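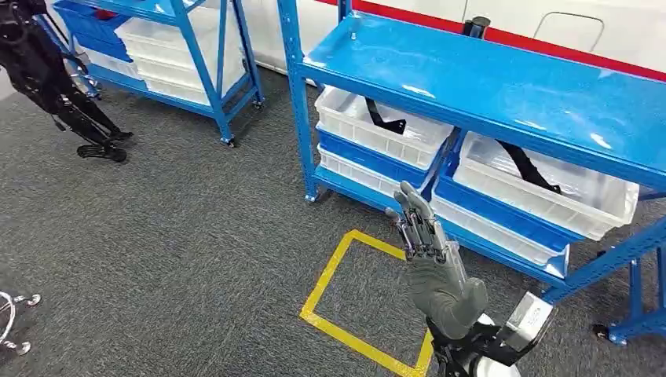

Storage and Stock Control
Handout 3: Laying out a small storeroom

Read this before Monday's class. Bring the floor plan you drew last week and a pencil.

Fixed and open locations

In a fixed location system every item has one place, and that place stays empty when the item runs out. New staff learn it quickly. The drawback is wasted space, because each place has to be large enough for the most stock you will ever hold.

In an open location system a delivery goes wherever there is room, and the location is written down. Shelves fill up better, but a missing or wrong entry means the goods are lost until the next count. Most small storerooms use a mix: fixed places for the items picked daily, open places for reserve stock.

Naming locations

Use aisle, bay, level, position, always in that order. Levels are numbered from the floor up, so that adding a shelf on top does not change the labels below it. Write 03 and not 3, or the list will sort badly. Leave out the letters I and O.

Where things go

Heavy goods go between knee and waist height. Light, bulky goods can go higher. Fast movers belong near the packing bench, at a height most people can reach without bending or using a step. Liquids go on the lowest level, never above paper or electrical goods.

Check the load plate on the rack before you plan a level. The figure given is normally for a load spread evenly across the shelf. One heavy crate in the middle is a different case, and we will work through it in class.

Case: Brundden

Brundden is a parts wholesaler founded in 1898. Its storeroom has 16 bays, all on fixed locations. When Hanneke Michiels reviewed the picking lists, around 60 percent of the picks came from the four bays farthest from the bench. Zoltán Virág, the stock manager, had kept the items in catalog order so that they were easy to find.

Questions for discussion

What would you move first, and what would you need to know before moving it?
Should Brundden keep catalog order anywhere?
How would you relabel the bays while orders are still being picked?

Reading: Pálfi, chapter on slotting. The worked tables at the end can be skipped.

Hand in your revised floor plan at the start of the next session, with location codes filled in for at least one aisle.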